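2025-12-17
By Efua Korletey

Lulero lounge clear-out, progress to Billavton

Quick one before the break. Sorting is mostly on track, lounge is the slow room. Cardboard goes in the purple bin for now, proper recycling crates still on order. 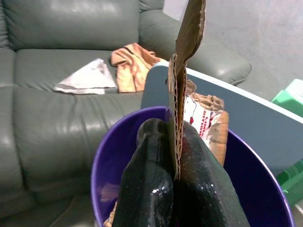 Spending

168 spent out of the 1,000, nearly all on bags and crates. Reciepts with Aldo Valentini.

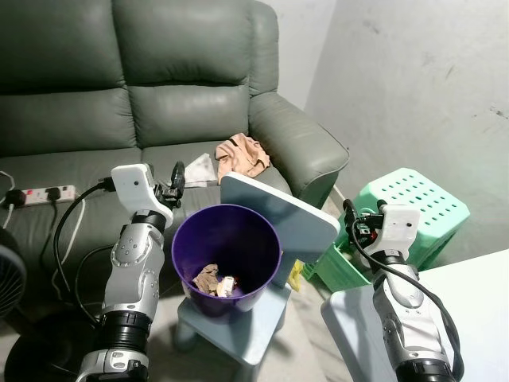

Crates were promised for November, Tsao now say January. Until then one bin per room. Lounge one is up on the light blue chair, saves bending. Want 2 more bins like it if the budget line allows.

Seats still to do, then the wall by the armrest needs a wipe.
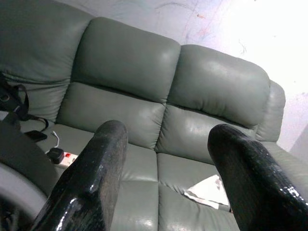 Lounge sofa, crumpled paper on the right seat cushion.

Dela Abugri has the key list. Need your OK on the bins by the 20th pls.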